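Vandinmont Food Pantry to Extend Evening Hours in October

Jul 31, 2022

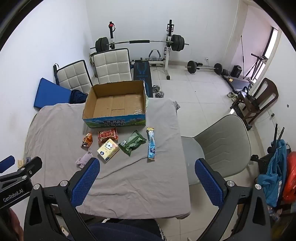 The Vandinmont Food Pantry will open two evenings a week starting in October, the pantry's board announced. The change follows a spring survey in which 456 households were asked when they were able to visit and what kept them from coming more often.

Work schedules were the most common answer. The pantry now closes at 3 p.m., and many of the people it serves hold daytime jobs at the Plereck packing plant or commute out of town. Under the new schedule, doors will stay open until 8 p.m. on both evenings. Morning hours will not change.

"We heard the same thing from family after family," said Lorna Morrison, the pantry's director. "They were asking a neighbor to pick up for them, or they were going without. Evening hours have been on our list for a long time, and we now have the staff to offer them."

The longer hours will be paid for by a one-year grant from the Ghanem Family Fund. The grant covers wages for two part-time employees and the added cost of lighting and heat. The board will review attendance next spring before deciding whether to continue the program past its first year.

The pantry served some 1145 people last month, its highest total for that time of year. Demand usually rises again when school starts, and the pantry is asking residents to give shelf-stable items ahead of the fall. Canned fish, peanut butter, rice, cooking oil and boxed milk are needed most. Single-serving snacks are also welcome and are set aside for the school weekend program, which sent food home with 117 children last year.

Donated goods should be unopened and within their printed date. Glass jars can be accepted only at the front desk. Gifts may be dropped off at the side entrance on Mill Street during open hours - please do not leave bags outside after closing.

Visitors do not need an appointment for the evening hours. First-time visitors should bring proof of address, such as a utility bill or a lease. Proof of income is not required. Households already registered with the pantry may use their current card at any time of day.

A full schedule, including holiday closings, will be posted at the pantry and at the public library in September. Questions may be directed to the pantry office.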